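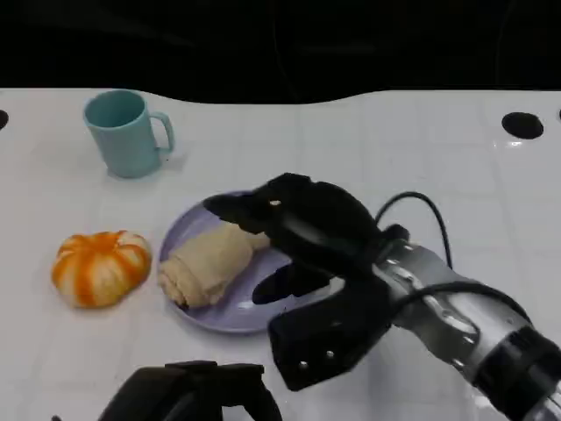
Divden, May

Scuffs on a glossy white table with grid lines - how do I clean it without dulling it?

naciri80

We've got a glossy white table that gets used for everything, including lunch. It has faint grey lines across it that make big squares, and there are round holes in the top. I don't know what it's made of. It came with the room and nothing is written on it that I can find.

Two problems. The first is scuffs. When you look straight down it seems fine, but when the light reflects off it you can see marks, mostly where people slide plates and mugs about. A damp cloth and washing-up liquid takes off the food but doesn't touch the marks. Somebody suggested a cream cleaner and I am nervous about that because the shine is the only nice thing about the table.

The second is crumbs. It's bread rolls most days and the crumbs go everywhere, and I think some of the dirt is sitting in the lines. I can't tell if they are proper seams or just lines on the surface. If they're seams then I suppose water could get in as well.

I don't want to cover it with a cloth. I like being able to wipe it, and I like how the coloured crockery looks on the white. We have a lavender plate and a pale blue mug, and there's a striped orange and white mini pumpkin that has become a permanent fixture for some reason. If somebody knows whether the crockery itself could be making the marks, I'd like to know that too.

I can spend £10 on it. Not looking to replace the top.

14 people found this useful - 6 comments

Velto

Start by finding out what sort of mark you've got. There are two kinds and they look much the same until you try to shift them.

One kind is stuff left on the surface. The unglazed ring under a mug or plate is rough, and shoe rubber, pencil and the bottoms of cheap pans all leave a bit of themselves behind. These marks come off. The other kind is a scratch in the surface. These don't come off, and scrubbing makes a wider dull patch with the scratch still in the middle of it.

Run a fingernail across one. If the nail catches, it's a scratch. If it slides over, it is probably a deposit and worth having a go at.

For deposits, in this order, stopping when it works:

1. Warm water with a small squirt of washing-up liquid, left on the mark for 2 minutes under a folded cloth. Then wipe. Most people wipe straight away and give up.

2. An ordinary pencil rubber, the white sort. Good on grey streaks.

3. Bicarbonate of soda mixed with enough water to make a loose paste, put on with a fingertip and hardly any pressure. Try it somewhere near the edge first and let it dry before you decide, as dull patches don't show up while the top is wet.

Leave the cream cleaner in the cupboard. It is for sinks. The same goes for the green side of a sponge and those white foam blocks. The foam blocks do work but they work by sanding, and on a glossy top you'll see where you have been.

For the lines, drag the same fingernail across one. If you feel a dip, treat it as a seam. Dry brush first, an old toothbrush or a cheap paintbrush, always along the line and towards the nearest edge. Then a barely damp cloth. If you go in wet first you make paste out of the crumbs and push it down.

Don't pour anything near the holes. Wring the cloth out well and wipe round them, then go round the inside with a cotton bud. You will be surprised what comes out.

And look at the crockery. Turn the mug upside down and feel the ring it stands on. If it feels like fine sandpaper then it will act like fine sandpaper. Rub it on a piece of wet-and-dry, 2000 grit, with a drop of water, until it feels smooth, then wash it. It takes no time and you only have to do it once. Same with plates if they have a foot.

31 people found this useful - 9 comments

naciri80 (adding to my own post)
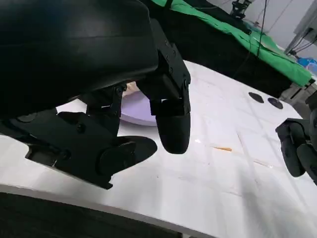
Divden, August 2020

Sorry for going quiet. I did the fingernail test and it's a mixture. Most of the grey marks slid under the nail and came off with the washing-up liquid once I left it on properly. A few needed the rubber. I didn't get as far as the bicarb on those.

What's left is real scratches. They are short and there's a patch of them on the side where people sit. You only notice them against the reflection. I have decided I can live with it unless there's an easy fix.

The lines are odd. On some of them I can feel a very slight dip and on others nothing at all. I brushed along all of them with a paintbrush and got a fair amount out of the ones with a dip, so thank you for that. Little bits of wood too, like the ends of toothpicks, and I had been blaming bread for the lot.

The mug was rough underneath. The plate wasn't, or not much. I've done the mug.

New question then. Is it worth putting a polish or a wax on now it's clean? There is a spray called Skerer in the shop here which says it is for gloss surfaces and I don't want to buy it if it just makes things slide about or gets on the food.

5 people found this useful - 2 comments

tabletop2000

I would just polish it. Car polish works. I did ours and it came up like glass, been fine ever since. Put it on, wait for it to haze, buff it off. Do the whole top, not only the scratched bit, or you get a shiny island.

2 people found this useful - 4 comments

Velto

I wouldn't use car polish on a table people eat at. It isn't meant for that and the tin will tell you so. It also fills the scratches for a while and then wears off unevenly, so you end up doing it again and again.

I don't know the spray you mention, so I can't say yes or no to it. Read the back. If it says to rinse surfaces that touch food, that means rinsing the table every time, and then you've washed off what you paid for. If it has silicone in it, mugs will skate about and you'll never get tape or a sticky hook to hold on that table again. 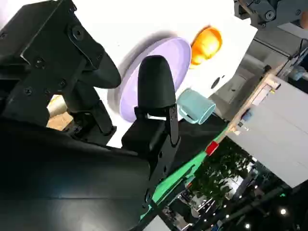 What I'd do with the scratches is nothing, for now. They are fine ones by the sound of it, and a gloss top picks up more of them every month whatever you do. The first few bother you and then there are enough that the whole thing looks the same. If you start polishing one patch you have to keep up with it.

It is better to spend the money on stopping new ones. A few things that help:

Lift, don't slide. This is most of it. People push a plate across to make room and there's a crumb or a bit of grit underneath.

Wipe before you lay the table as well as after. Dust is grit. A dry microfibre cloth is enough, but shake it outside and wash it without fabric softener, or it starts to smear.

Put something under whatever lives there. You said there's a small pumpkin that never moves. If it's a real one, stand it on a saucer or a bit of felt, as they go soft underneath before you can see anything on top, and the juice stains. If it's a pretend one then felt will do, or leave it as it is if the bottom is smooth.

Same idea for mugs. Cork mats are fine. Avoid the ones with a rubbery dimpled back, they can leave a yellow mark on white surfaces if they stay in one place in the sun, and that kind of mark is permanent.

One more on mugs. If yours get knocked on their sides, check the rim and the handle for chips now and then. A chip on a glazed mug is sharper than the foot ever was.

Then the edges. People clean the middle of a table and forget the rim. If yours has wood on it, wipe that separately with the cloth wrung out hard, and dry it straight after. Bare wood next to a shiny top soaks up whatever you push off the shiny part, and it goes grey along the join first. If there's any coloured strip or tape at the edge, go along it and not across, or you will lift it.

About the lines with a dip. I'd leave them unfilled. You can buy white sealer pens for tile grout but they are a slightly different white from every table ever made, and then you have a stripe. Brush once a week and keep the water off. If one of them starts to feel raised instead of dipped, that's damp getting in and the board underneath swelling, and at that point you do want someone to look at it.

I had a table go that way. It was 80 cm across, white gloss, used for meals and homework, and it was always wiped with a soaking cloth. The first sign was that a pen rolling across it would click at the join. By the time I took it seriously the edge had gone soft and I could push a nail into it. 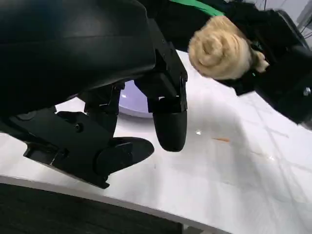 So the weekly routine would be brush the lines, dry cloth over everything, damp cloth with one drop of washing-up liquid, clean damp cloth after it, then dry. Do the last wipe all in one direction. If you go round and round on a gloss top you see the circles when the light is low.

If you get smears after all that, it's too much washing-up liquid. Use less. A splash of white vinegar in a bowl of water cuts through the build-up, one go, then back to plain water. Keep the vinegar off any stone or bare metal you have nearby.

27 people found this useful - 11 comments

naciri80

Thanks. I haven't bought the spray. I got two microfibre cloths and a pack of felt pads and had change left over. The pumpkin has a pad under it now.

I'll keep an eye on the two lines that dip the most. They are both flat or slightly low at the moment, nothing raised. No click with a pen either, I tried it.

tabletop2000

Fair enough on the car polish. Ours is only used for jigsaws, I should have said.

Share this page (3) - 32 comments in total

Contact us - Copyright of each post stays with its poster - Back to top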